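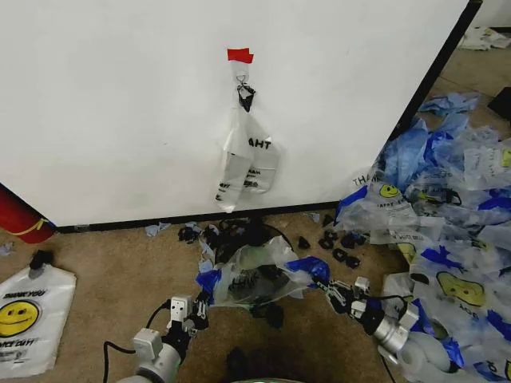

Who has to pay when the mobile crane stands waiting because the ground is not ready?
Normally the one who hired the crane, if the hire terms say that the ground is his responsibility. Read the section on standing time before you sign.

Posted by fgalli_lifting
I put the question and the short answer at the top so that people find it by search. Now my own case. We hired a 60 ton mobile crane from Zemico to lift roof frames at a warehouse in Gramitau. The driver arrived at seven in the morning, looked at the area for the outriggers and refused to set up. He said the fill was too soft next to the old drain. We brought more mats and rolled the surface again, and he made the first lift after lunch. Now I have an invoice with 2000 extra for standing time. Is this correct? The site visit was done by their own man and he wrote nothing about the drain.
Fulvio Galli

Reply from nafula_c
Which kind of hire was it? If you took only the crane and the driver, then you are the one who plans the lift, and the ground belongs to you. If it was a contract lift, they make the plan and they supervise. But also in a contract lift the customer often must give the ground information. The invoice alone does not tell us this.

Reply from fgalli_lifting
Crane and driver only. The visit was free of charge, to choose the machine size.

Reply from boomlength
Then pay it. A free visit is for checking if the crane fits through the gate.

Reply from mwanahawa_k
I do not agree with boomlength. I worked nine years in a hire office and our visit form had a line for drains, cellars and trenches. If their man filled in such a form and left this line empty, you have something to discuss. Ask for a copy. In my experience the office will take off a part when you ask politely and send photos of the drain cover - they want the next job also.
Mwanahawa Kariuki

Reply from boomlength
A part, maybe. As a favor. You are telling him he has a right, and he does not.

Reply from mwanahawa_k
I wrote "something to discuss". Please read again.

Reply from cjliu
One more point. Did you have the outrigger loads before the day? The hire company should be able to give them for the radius and the load you told them. For our job at Nzioka we received the numbers one week before, and our engineer asked for bigger mats. Without the loads you can't say if the ground is good or bad, and the driver can't either, he only has his feeling. I would ask Zemico when they sent this.
Chia-jung Liu

Reply from fgalli_lifting
I searched my mail. The loads came the evening before, at the end of a long file, and I did not open it until the crane was at the gate. So this is my mistake. The visit form I have now requested, reference 3091.

Reply from nafula_c
The evening before is very late, I would mention it. But be careful with the tone if you did not open the file.

Reply from fgalli_lifting
Update, 4 July 2023. The form has the line for drains and it is empty. They offered to charge half of the standing time and I accepted. For the second phase in September I will ask for a contract lift price, from them and from Vakari.

Reply from boomlength
Half is generous. I would still have charged you all of it.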